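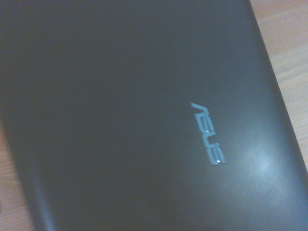
总第1487期　第5版　评论

# 庇护申请的等待，不应成为一种惩罚

一个国家如何对待叩门求助的人，通常并不取决于法律文本的措辞，而取决于受理窗口的开放时间、翻译的排班表和一封信从一间办公室送到另一间办公室所需的天数。本报长期关注边境地区的庇护审理工作，认为现行制度最突出的问题在于程序的迟缓，以及由迟缓造成的种种后果。这些后果长期被当作行政上的不便处理，本文主张应当把它们视为权利问题。

## 一、等待的实际含义

按照现行规定，在斯蒂洛（Stilow）接待中心登记的申请人，应在登记后获得首次面谈的日期。规定没有说明这一日期最迟应在何时。实践中，从登记到首次面谈平均需要400天。在此期间，申请人不得在所在辖区以外居住，不得从事有报酬的工作，子女入学须逐案审批，就医限于急诊。每一项限制单独看来都有其行政理由，也都是按照短期停留设计的。以数周为尺度制定的规则，适用于一年以上的生活，其性质便发生了变化。

支持现行做法的意见认为，审慎需要时间，仓促的裁决既可能将不符合条件者留下，也可能将面临危险者遣返。这一意见值得认真对待。然而只要查看案卷的流转记录就会发现，400天之中用于实质审查的部分十分有限，绝大部分时间里，案卷处于等待分派、等待翻译、等待场地或等待上级签字的状态。以审慎为名为这样的拖延辩护，难以令人信服。

更应注意的是，迟延本身会损害裁决的质量。庇护案件与多数民事案件不同，书证稀少，申请人的陈述往往是核心证据。人在遭受迫害之后，对时间、地点和先后次序的记忆本就容易出现断裂，间隔越长，细节越难复原。审查人员在一年多之后发现陈述与登记时的简短笔录有出入，便据此认定陈述不可信，这种推论在近年的驳回决定中屡见不鲜。由行政机关造成的时间间隔，最终由申请人承担举证上的不利，于理不合。

## 二、菲尔蒂茨的经验与局限

两年前，菲尔蒂茨（Filtitz）地区开始试行分流办法。该办法的要点有二：其一，登记之后即由受过训练的工作人员作一次较为完整的初步谈话，并全程录音；其二，对事实清楚、来源地情况已有充分资料的案件，直接进入书面审查，不再等候当面听审的场次。

试行以来，积压有所缓解。录音的作用尤其明显。过去的登记笔录由工作人员归纳而成，常常只有半页，翻译的准确程度事后无从核对。有了录音，争议可以回到原话，申请人与审查机关都从中得益。一部分原本要进入复审的案件，在核对录音之后即告解决。

试行办法也有不容回避的缺陷。分流标准由行政机关内部掌握，未对外公布，申请人及其代理人无从知晓案件为何被归入某一类。已有律师团体指出，来自同一地区、情况相近的申请人，有的在数周内得到决定，有的仍在原来的队列中等候。程序提速的好处若不能以可预期的方式分配，就会引起新的不信任。本报认为，公布分流标准并说明个案归类的理由，应当是这一办法推广到其他地区的前提条件。

初步谈话的时机同样需要斟酌。有申请人在抵达当晚即被安排谈话，此前既未得到休息，也未曾与任何人讨论过自己的处境。性暴力和酷刑的受害者很少会在这种条件下对陌生人讲出全部经历。如果首次谈话的录音日后被用来质疑后续陈述，那么一项本意在于保护申请人的措施，反而会对最脆弱的人造成最大的伤害。条例应当明文规定，初步谈话中未提及某一事实，不得单独作为否定其可信性的依据。

## 三、翻译与代理

讨论庇护程序的文章往往把翻译列在末尾，视为技术问题。就审理结果而言，翻译应当排在前面。目前斯蒂洛登记在册的翻译人员仅能稳定覆盖5种语言，其余语种依靠电话转接，有时须经第三种语言中转。一个关键词经过两次转换之后，“被传唤”可能变成“被邀请”，“躲藏”可能变成“暂住”。审查人员依据最后得到的文字作出判断，对此前的损耗一无所知。

增加翻译经费在预算辩论中历来不受重视，理由是需求随来源地变化，难以事先安排。这个困难确实存在，解决的途径却不难找到。各地区可以共用一份翻译名册，按统一标准考核和付酬，以远程方式参与面谈。普卢尔顿（Plulton）的劳动争议仲裁机构采用类似安排已有多年，运行平稳，庇护审理部门没有理由不予借鉴。

法律代理的情况更为悬殊。有代理人的申请人能够及时补充材料，能够在面谈前了解程序，也能够在期限内提出复审。没有代理人的申请人所收到的驳回通知，以官方语言写成，复审期限为5个工作日，自寄出之日起算。信件在接待中心内部分发往往就要占去其中大半。期限的存在有其必要，但一个在多数情况下无法遵守的期限，事实上取消了复审的权利。期限应自申请人以其能够理解的语言收到通知之日起算，并应适当延长。

## 四、卡德里奇报告提出的问题

今年十二月，议会将就接待与审理条例的修订进行表决。供辩论使用的主要文件是通称为卡德里奇（Kadrić）报告的独立评估。该报告的建议涉及面谈期限、工作许可、未成年人监护以及拘留措施的适用范围，其中以前两项争议最大。

报告建议为首次面谈设定法定最长期限，逾期未安排的，申请人自动获得临时工作许可。反对者担心，此举会鼓励缺乏依据的申请，使制度不堪重负。本报认为，这种担忧混淆了责任所在。期限是否届满，取决于行政机关的工作安排；只要面谈按时进行，该条款便不会触发。将逾期的后果归于造成逾期的一方，是行政法上早已确立的原则，适用于税务，适用于建筑许可，也应适用于庇护。

允许等待中的人工作，还有一层公共利益。接待中心所在的市镇长期抱怨开支沉重，同时当地的农业和护理行业又缺少人手。现行禁令迫使有工作能力的人依赖补助，也使其中一部分人转入没有合同、没有保险的地下劳动，受到欺压而不敢申诉。持强硬立场的人士常以维护秩序为由支持这一禁令，却很少说明它究竟维护了何种秩序。

关于拘留，报告的措辞较为谨慎，仅建议定期复核。本报的立场更进一步。拘留未成年人，无论时间长短，均无正当理由；拘留成年申请人，须由法官在听取当事人意见之后以书面决定，并逐案说明为何较轻的措施不足以达到目的。目前使用的格式文书只留出一行填写理由，许多决定书上的理由一字不差。个案审查一旦流于填表，当事人便失去了有效的保障。

## 五、公开与问责

改革能否落实，有赖于公众能否得到准确的信息。庇护审理的统计数据现由主管部门按年公布，口径屡有调整，前后难以比较。撤回的申请与驳回的申请合并计算，复审改判的案件不单独列出，候审期间离开接待中心、去向不明的人数则完全没有公布。议员在缺乏这些数据的情况下辩论，媒体在缺乏这些数据的情况下报道，双方所引用的往往只是对己方有利的片段。

本报建议，修订后的条例应要求按季度公布各接待中心的候审时间、各来源地的裁决结果、复审改判比例以及拘留的人数与时长，并固定统计口径。个人信息可以也应当得到保护，这与公布汇总数据并无冲突。监察机构应有权不经预告进入接待中心，与申请人单独谈话，其报告应在提交议会的同时向社会公开。

对审查人员本身，也应有更公允的看待。他们中的许多人在案件过量、培训不足的条件下工作，每日听取关于监禁、失踪和死亡的陈述，却得不到相应的心理支持。人员流失率居高不下，新任者往往在熟悉业务之前便已承担与资深人员同样的办案量。改善他们的工作条件，直接关系到裁决的质量。

国际公约所规定的义务，并未区分来人多的年份与来人少的年份。各届政府在国际场合谈论他国的人权状况时，语气坚定，所据原则亦属正当；同样的原则适用于本国的接待中心，适用于候谈的走廊，适用于以官方语言写成、自寄出之日起算期限的那封通知。议会在十二月表决时，应将法定面谈期限、逾期工作许可与复审期限的起算方式一并写入条例，并为翻译名册单列预算。上述各项之中，如因时间所限只能先行通过一项，本报主张首先通过复审期限的修改。该项修改无须增加拨款，次日即可施行。

（本报评论部）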